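# Bullham shares climb to 260p as small investors pile back in

December 6, 2024

What a finish to the week's trading for anyone who held on to Bullham! The building supplies group closed at 260p, up from 215p at the start of October, and the rise has come with hardly a wobble along the way. 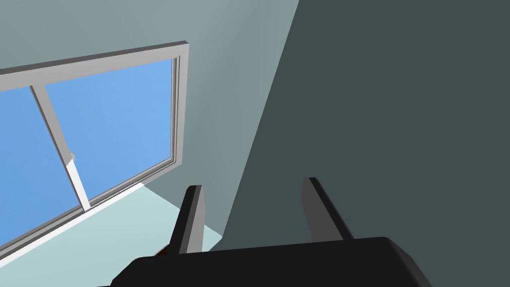

Gavin Tennant thinks the market had simply stopped looking at the company, and that a decent set of numbers was always going to wake people up. He had been buying in small amounts all summer, he told us, and was teased for it at his investment club more than once. The teasing has stopped.

The numbers he means are the half-year results, which landed before the opening bell and were a good deal better than the City had pencilled in. Sales were up 14 per cent on the same period last year. Profit before tax rose by 15 per cent, even with wages and fuel both costing more, and the debt left over from the purchase of Predmont has now been paid off in full, well ahead of the date the board had set itself.

That last bit is what really got people going. When Bullham bought Predmont, a maker of roof tiles and guttering, plenty of shareholders grumbled that it had paid too much (some of them very loudly, at a long and bad-tempered annual meeting). The shares slid for months afterwards. Now Predmont brings in more profit than any other part of the group, and its order book is full well into the spring.

There was a treat on the dividend as well. The interim payment goes up to 14p a share, and the board says it will look at a further increase once the full-year figures are in. For a company that scrapped its payout altogether only a few years ago, it's a lovely thing to be able to write.

Trading was lively from the start. The price jumped in the first few minutes, gave a little back over lunch when some early buyers took their profits, then pushed on again through the afternoon to end at its best level of the day. Brokers said most of the orders were small ones, the sort placed by ordinary savers through their phones, with the big funds turning up later on.

Calum Cowie, who has followed the sector for the brokers Paterson for longer than he cares to admit, was in fine spirits when we rang him. "I've had more calls about Bullham this morning than in the whole of last year," he said. "People like a comeback, and this is a proper one. They fixed the warehouses, they paid down the debt and they kept their good staff. It's old-fashioned stuff and it's a pleasure to see it rewarded."

He does add a word of caution. Building supplies rise and fall with the housing market, and a rise in mortgage rates would be felt in Bullham's branches very quickly. The shares aren't as cheap as they were, either. Paterson has kept its rating at "hold" for now, though Cowie says he'll be going back over his sums after the next trading update.

The rest of the sector had a cheerful session too. Nenitz, which makes boilers and heat pumps, rose for the fifth day running on hopes that its own results will show the same pick-up in orders. Its shares are still well short of their old high, but there is a real buzz about the company again, and turnover in the stock was more than double its usual level by the close.

Not everything went up. Some of the smaller timber merchants ended slightly lower after a rise in import costs, and the wider market was as good as flat, with gains for the banks cancelled out by a poor day for the supermarkets. Anyone who only glanced at the headline index would have missed the fun completely.

Bullham's chief executive told analysts on the morning call that the group plans to open new branches in the north next year and will take on apprentices at every one of them. There are no plans for another big purchase. Asked twice whether Nenitz might be of interest, management said twice that it was happy with the businesses it has.

Shareholders on the register at the end of the month will get the interim dividend, with the money due to reach accounts early in the new year. A trading update will follow shortly after that, and the full-year results come out in the spring.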